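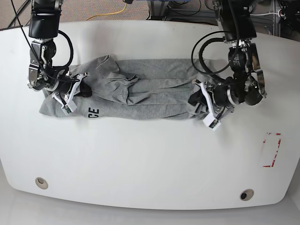

Hello from Modbridge, and sorry I've gone a bit quiet since July! Your grant is being put to good use, so I'll start with the nice part: Priltero, the first of our local short novels, is out as an e-book and in paperback. We gave it away free for its first weekend and 600 people downloaded it (I'd have been happy with half that). Paperbacks are slower. We printed 200 and I've still got seven boxes of them under the stairs, though the bookshop by the station has asked for more.

Zirby, the ghost story, is running behind. The author wanted to rewrite the ending and I said yes, having read the old one twice and been lost both times. The new version is much creepier! It's with the proofreader now, and the cover is nearly there, apart from a row over the lettering.

Our writing evenings are going well too. We had 11 at the last one, squeezed round the table until gone 9pm.

Money-wise we're on budget, except for postage, which I guessed far too low. Could I move a little across from the advertising line to cover it? I'll send the figures with the receipts once you've told me which form you'd like.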